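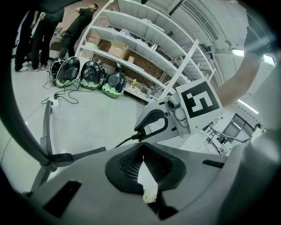 Kutetley Forums > Floors > Workshops and Garages

Tile floor in a workshop: keep it or cover it?

yaqin_gu
1/6/21
Hi all, first post on the flooring side, I usually hang out in paint. We moved our workshop into a new room in July and it came with a pale gray tile floor. I love how it looks! It makes the whole room brighter and I can find a dropped screw in about two seconds (our old floor was brown and ate everything).

But my feet. Oh my gosh, my feet. There are usually a few of us standing around for most of the day and by four o'clock everybody's leaning on something. I've been in sneakers the whole time and it's not helping much. My knees have started in too.

So do I cover it, and with what? I got one price to put rubber over the whole room and it came out to $2,953, and that's before moving anything. Gulp.

shopcat41
Don't cover it. You'll hate yourself. I put rubber tiles over ceramic in my last place and all the dust went down the seams and stayed there, and when I pulled it up there was a crust under it that I had to get off with a putty knife. Took me a whole weekend. Mats where you stand, bare tile everywhere else, done.

G. Yao
Gonna disagree with shopcat a little. Loose mats are a trip hazard, especially if you've got cables going across and people walking backward while they talk (my crew does this constantly). I went down on a curled corner two years ago and my wrist still clicks. If you go with mats get the ones with the long sloped edge, and tape them.

shopcat41
Tape on tile? It'll leave goo.

G. Yao
The goo comes off with a little mineral spirits and a rag. My wrist doesn't.

yaqin_gu
Ha, okay, point taken from both of you. We do have cables. I've been nagging people to hang them up and it lasts maybe a day.

Does anybody know if the grout is a problem? It's not sealed as far as I can tell. There's a spot by the door that's gone a sort of tea color and I've scrubbed it with everything under the sink.

qianru x
Seal it!! I did ours with the Cerero sealer, two coats, little brush, knee pads. Boring job but I've had coffee sit on it overnight since then and it wiped right up. Clean it really well first though or you're just sealing the tea in there forever. I used oxygen bleach in warm water, let it sit while I had lunch, then a stiff brush. Not the toilet kind of bleach, that did nothing for mine and the smell was awful.

On the feet thing, change your shoes before you spend any money on the floor. I had the same complaint and it was my old flat sneakers. Got some thick-soled ones from the nursing uniform place and that was most of it.

Shufen C.
Agree on shoes but I don't think shoes alone will do it on tile. Tile over slab has no give at all. I did shoes first, then gave in and bought 3 of the Trurnberg mats a few months later. Should have bought them both at once. The mats are the gel kind and they're heavy, so they've never moved on me and I haven't taped anything. Sorry Guilan!

G. Yao
Give it time lol

shopcat41
Also does anything on wheels roll around in there? Grout lines drive me nuts with small casters. I've got a cart that sounds like a train coming in. If you do want to spend on something, bigger soft wheels. Cheap and you'll notice it right away.

yaqin_gu
Yes!! The cart noise! I thought it was just our cart. Also our stools, the metal feet screech like you wouldn't believe. Felt pads fall off in a week.

xcheng_fixes
Get the rubber slip-on caps, not felt. Measure the leg across the outside and go a hair smaller, then dunk them in hot water so they'll stretch on. Felt just picks up grit and turns into sandpaper anyway.

And check for hollow tiles before you drop anything heavy on them. Go around tapping with the handle of a screwdriver, the loose ones sound completely different. I cracked 4 in one afternoon moving a drill press, and of course I couldn't match the color. Whites and light grays are the worst for that. If the last people left a box of spares somewhere, hide it.

yaqin_gu
Okay so I went around tapping last night and found one, right inside the door where the tea stain is. Could water be getting under there?

xcheng_fixes
Could be. I'd pull that one up and have a look before you seal anything.

qianru x
Oh no. Yeah, hold off on the sealer then. Post back when you get it up, I want to see what's under it.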